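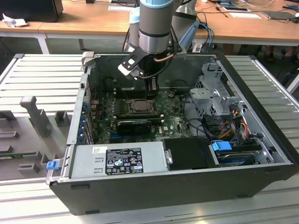 3.2 The desktop tower as a household object

Figure 4. Open desktop tower lying on its side, with the side panel removed. The power supply is at lower left and the blue expansion slot clips run along the rear wall.

We came to the old desktop tower rather fondly, it must be said, after many months of toasters and kettles in the earlier parts of the Bellis study. Of the 600 objects that households handed over for repair or parting out, the towers were the ones people most liked to talk about, and Jolanta Szulc, who led the interviews, often found that a short visit had turned into a whole afternoon (with cake, on more than one occasion!).

What interested us was how much a case of this kind tells its owner before a manual is ever opened. In the Dell tower of Figure 4 the expansion slot clips are blue, and so is the release tab on the drive bay, and they stand out cheerfully against all that silver sheet metal and green board. Several of our participants told us that they had simply "gone for the blue bits" the first time they looked inside a machine, and had felt braver for it. The power wires, in orange, yellow, red and black, were another matter, and many people admitted they would sooner leave such a bundle alone.

We return to color in Section 5, where the towers are compared with the Brollano sewing machines, whose owners had a good deal to say about screws. For the moment we only note that people's readiness to open a case again, as recorded in the December interviews, went along with how well they remembered the colored parts, and much less with their age or their trade.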